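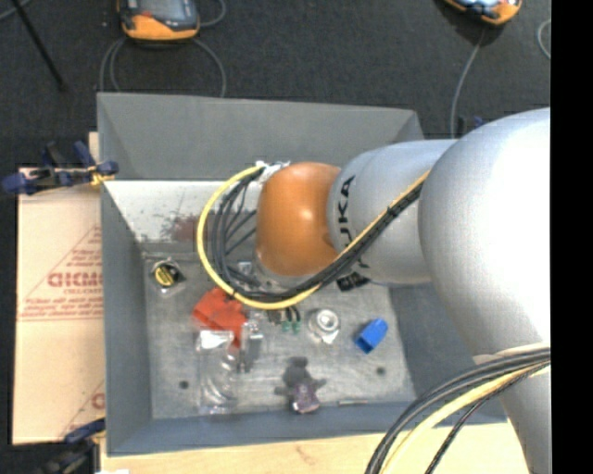
Gatthorpe open day: notes on the bin picking cell

Jul 19, 2022

I went to the open day at Gatthorpe mainly for the bin picking demonstration, which was on the programme for the morning and repeated after lunch. I watched both. These are my notes, tidied up a little, with the bits about parking and the lanyard queue removed.

The cell

The arm is a KUKA, carrying its cables on the outside. The dress pack is tied at the wrist and left in a generous loop, with a yellow cable taking the widest path and a bundle of black ones inside it. I have spent enough time replacing cables that were cut to a tidy length to approve of this. A loop that looks too big with the arm at rest is often the right size once the wrist has turned as far as it will go. The disadvantage is that a big loop low down on the wrist has to go into the bin along with everything else, and in a deep bin that costs you reach near the walls. More on this below.

The bin is grey, deep, with sloping sides and a worn metal floor. It is clamped to the bench, and I would urge anyone building something similar to copy that. An unclamped bin moves a few millimetres every time the tool touches a wall, and after an hour the calibration is wrong and somebody starts blaming the vision software.

The contents were a mixed lot: things in clear plastic packets, a bright blue object, a red-orange one with folded edges, a dark grey thing like a small soft toy, and a round item in transparent wrapping that showed concentric rings. Mixed is harder than it sounds. If every part is the same casting you can match against a model of the casting. With a mixed bin there is no model, and the software has to find a place to hold on to without knowing what the thing is.

How the demonstration ran

The talk was given by Comfort Tsikata, who looks after the cell and wrote most of the motion side of it. The grasp planner is a package called Agbeko, and the calibration and logging sit in a second one called Fuseo. The two exchange plain messages over a socket. She said they had tried something more elaborate and gone back.

A cycle is as follows.

1. The arm moves clear and the sensor takes a depth measurement of the bin.
2. Agbeko proposes grasp points, each with a score.
3. Proposals that would put the wrist or the cable loop into a wall are thrown out.
4. The highest remaining proposal is tried.
5. If the vacuum reading stays below threshold after contact, the arm backs out and goes to the next on the list.
6. After three failures the bin is measured again and the list is rebuilt.

Step 3 interested me most. The cable loop is represented as a fat capsule attached to the wrist, much larger than the loop itself. It is a crude model and they know it. Cables do not hold still, and simulating them properly would take longer than the pick. The cost is that a strip along each wall is unreachable for some wrist angles, so an item lying flat against the wall may have perfectly good grasps which are all rejected. In the second session this happened with one packet, and the arm dealt with everything near it before the planner found an approach with the wrist turned the other way.

She put up some figures from the last long run. The planner generates 3,000 candidate points per measurement, and on a typical bin 582 of those get through the geometric filter. I asked how many were within a fingertip of each other, and the answer was most of them. There is a merging stage before scoring, which brings the list down to something manageable. The similarity radius for merging is set by hand and she was not especially happy with the value.

Clear packaging

Most of the questions were about the clear plastic, and rightly. A structured light sensor pointed at a transparent bag returns three kinds of answer: the surface of the bag, the surface of whatever is inside or beneath it, or nothing. On a wrinkled bag you get all three within the space of a suction cup. Shiny highlights make it worse, because the saturated area is reported as a hole.

Gatthorpe's approach is to treat missing depth as information. A patch with no depth, surrounded by good depth, is assumed to be something shiny or transparent and is given an estimated height from its border. The arm then goes down slowly over the last part of the approach and stops on contact. The slow section adds a good deal to the cycle time, so it is used only when the patch is flagged. I think this is sensible. I have seen people spend months trying to get a clean measurement of a polythene bag when a slow approach and a contact threshold would have done.

Suction on a loose bag is a different problem. The cup seals on the film perfectly well, the vacuum reading is excellent, and the contents then slide to one end and swing. Her remedy is to limit acceleration on any item whose outline changes between the bin measurement and a second look above it. The limit is 200 millimetres per second squared, which is very gentle. Someone from a packaging firm said this would be unacceptable on their line, and she agreed, and said that it was a research cell and that their line could presumably afford a second camera.

Things I asked afterwards

Tool weight. The tool is heavier than they want. The valve block is on the wrist to keep the vacuum line short, and this makes release much quicker. Moving it back up the arm was tried and the release delay made small packets land in the wrong place.

Lighting. They use ordinary room lighting with the blinds down. The sensor copes. What it does not cope with is direct sun across one wall of the bin, and so the blinds are on the checklist.

Empty bin detection. This is harder than I had assumed. The floor is scuffed and mottled and has a couple of small holes in it, and early versions of the planner were rather fond of proposing grasps on the holes. They now store a depth map of the empty bin and subtract it. The map has to be taken again whenever the clamps are undone, and there is a line in the log for it.

Thin items. Still poor. Anything lying flat on the floor with less height than the noise in the measurement is invisible to the subtraction method. A colour comparison is used as a second test, but it gives false alarms on scuffs. They accept leaving the odd thin thing behind at the end of a run. I would too, for now.

Recovery. If the arm stops on a collision it stays where it is until a person jogs it out with the pendant. There is no automatic retreat. I asked whether this was policy or lack of time, and was told both -- the cell stops rarely enough that a person looking at it first has been worth the delay, and they learn something from most of the stops.

What I took away

The cell at Bellport that I visited in October made an easier job look more impressive. It had one type of part, a bin laid out by hand beforehand, and a very fast arm. It also had a curtain round it when the bin was being refilled. At Gatthorpe the items went back in by the armful, and the failures were left on the screen for everyone to read. In the second session the run ended after 68 picks with one thin item still on the floor, and the log was shown with the failed attempts included.

Two things I mean to try on our own bench. The first is the capsule round the cables, which I have always left out of the collision model on the grounds that I could see the cables and would notice. The second is the stored map of the empty bin. Ours is flatter and cleaner than theirs, but it has a weld line down one side that has been picked at more times than I care to say.

I did not get the noise figure for the depth sensor at the bottom of the bin as opposed to the rim. If anyone who was there wrote it down, please leave it in the comments. The slides are supposed to be going up, though the page was still blank when I last looked.

Recent posts

Replacing a vacuum generator without draining the whole line
Hand-eye calibration: how many poses is enough
Notes from Bellport
Why I stopped using cable ties on moving joints (mostly)
Reading force data that has been filtered twice
A cheap light tent for shiny parts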